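Folding Jeans with the Grostora Hand Grippers

1. Lay the jeans on the bed and fold leg over leg. I like black denim for practice.

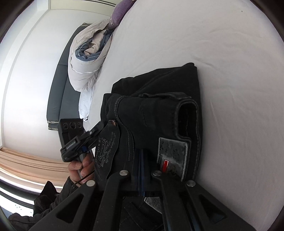 2. Pinch lightly near a seam. Caution: don't tug on belt loops!

3. Keep both grippers close to the cloth as you fold toward the waist.
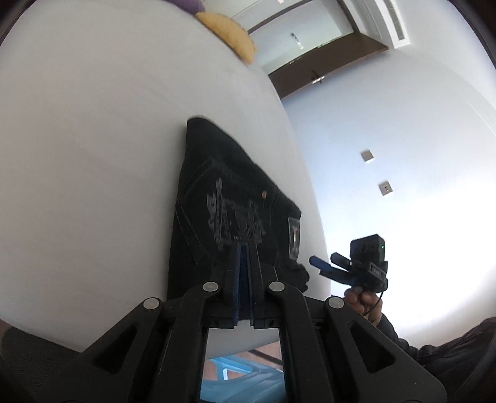
Can a robot do this by itself yet? Not mine, not with jeans (towels, maybe). I'd plan on 200 folds before you even try training one.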